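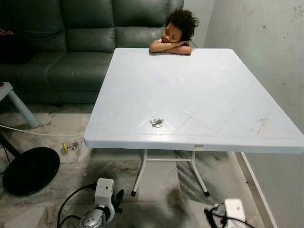

Netlow support wrote back overnight that my budget totals were fine on their end and the trouble had to be with my bank's feed. So that's where I was starting from on ticket 3243, and I wasn't thrilled, but okay!

What's wrong, for anyone who lands on this thread with the same mess: my checking account is with Dankwa, my savings is with Clarkska, and every transfer between the two shows up in Netlow as spending AND as income. My grocery money looks fine, my rent looks fine, and then there's this giant pile of "Uncategorized" that makes it seem like I blew half my paycheck on nothing.

What I've tried so far

1. Logged out and back in (I know, I know). No change.

2. Disconnected Dankwa and linked it again. Bad move, because now I had two copies of everything for November and had to delete the extras by hand. It took me most of an evening and a whole pot of coffee.

3. Marked the transfers as "Transfer" one at a time. This sort of worked! Of the 12 I changed, 5 flipped back to "Uncategorized" the next time it synced. All of those were on the Clarkska side.
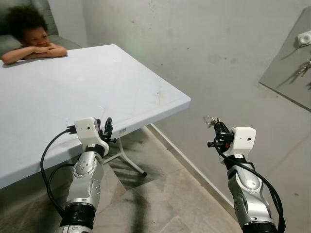 4. Made a rule so anything with "Clarkska" in the name gets treated as a transfer. The rule saved, but it only seems to touch new stuff and leaves the old ones alone.

5. Exported the whole month and opened it in a spreadsheet. The amounts match my bank statements to the penny, so I really don't think the feed is the problem. The category is what keeps getting lost.

Where it stands now

I sent Netlow the export and asked them to reopen the ticket, and they did (thank you!). They want me to leave everything connected for 4 days and not edit anything, which is killing me a little, but I'll do it. If it's still doubling up after that I may try Dreremell, which lets you type transfers in yourself.

Has anyone gotten a rule to work on older transactions? I'd love to skip fixing October by hand.

Status: open, waiting on next sync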